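**Oil finish or water-based lacquer for a pale table?**

**marten_k** wrote:

Hello all. I am finishing a dining table for our flat in Virmont and I can't decide. The wood is light and I want to keep it light. My neighbor used Celline oil on his shelves and after one year they went quite yellow. The shop recommends water-based lacquer, but it costs 265 for the big can and I am afraid it will look like plastic. Which would you choose?

**oldplane** wrote:

Lacquer. Three thin coats, sand lightly between them with fine paper. Matte, never gloss. Oil is nice for two months and then you have rings from every cup.

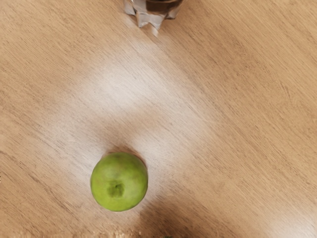 *posted by **yordanov_wood** · 2020-02-02 · 1,000 posts*

I must disagree with oldplane. A pale top with visible grain, with a glass standing on it, is for me the whole reason to use wood. Under lacquer the surface feels cold to the hand. I have oiled tables for 23 years and a ring can be repaired in five minutes – a little oil, a cloth, finished. With damaged lacquer you often sand the full top again. For the yellow color, ask for an oil with white pigment.

**oldplane** wrote:

Five minutes if you do it the same evening. In a house with children it is not the same evening.

**marten_k** wrote:

We have two children, so this is a fair point. Does the white pigment rub off on clothes?

**yordanov_wood** wrote:

No, if you wipe off the extra oil well and wait 5 days before you use the table. Please test it first on the underside.

**marten_k** wrote:

Thank you both. I will make two test boards, one with each finish, and leave them by the kitchen window until May.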